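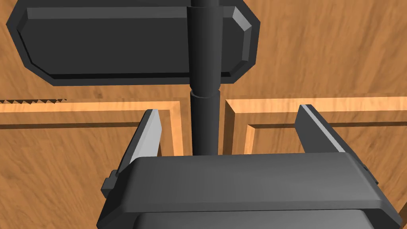
Most teams that train robot policies in simulation report one number, the success rate, and I think we should stop leading with it. At Norora we did it for years. A door task got run 900 times, a script counted the passes, and the percentage went into a table. If it went up, the new controller shipped.

The trouble is what the script counts. Ours checked the hinge angle at the end of the episode. It did not look at how the arm got there. When we finally replayed 565 of the passes one by one, roughly 12 percent had the fingers sunk into the door panel or the wrist pushing on the frame. The physics engine let it go, so the planner learned that it was fine.

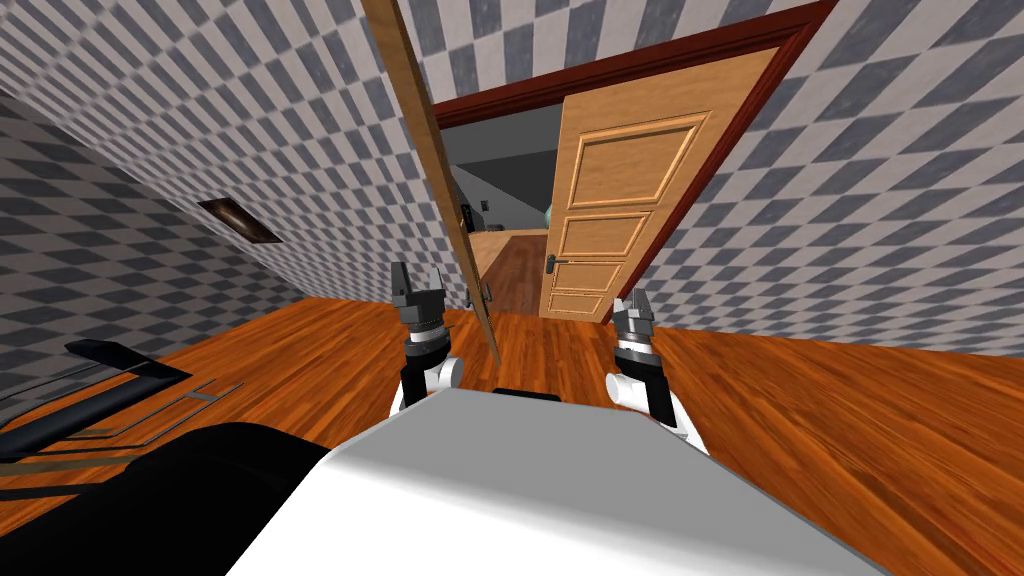

Ifigeneia Nikolaidis disagrees with me on this. Replaying episodes by hand does not scale, she wrote after reading a draft, and if the contact model is wrong you should fix the contact model and leave the metric alone.

She has a point about scale. I still don't think a better contact model gets you out of it. We moved to the Liltex solver in September and the sunken fingers mostly went away. Then we got a different problem – arms that stopped a little short, closed on air, and let the other arm bump the door open. The script passed those too.

What I would ask for is simple. Log contact force and finger position at every step, and publish them next to the pass count. Put the wrist camera views in the log as well. A lot of them look like nothing much, and a policy that has to act on such a view should be judged with that in mind.

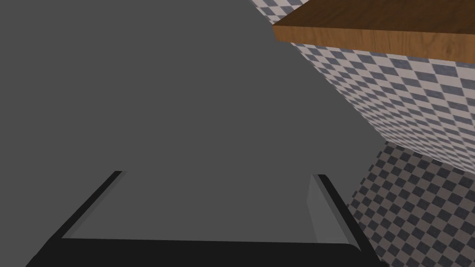 *Gripper view in simulation, with a gray surface filling much of it.*

The Kourkoulas planner already writes most of this to disk. Clolley, our replay tool, can read it with a small change to the config file. The cost for us was 1259 lines of logging code and slower runs. I would pay that again before I trusted another table with one column in it.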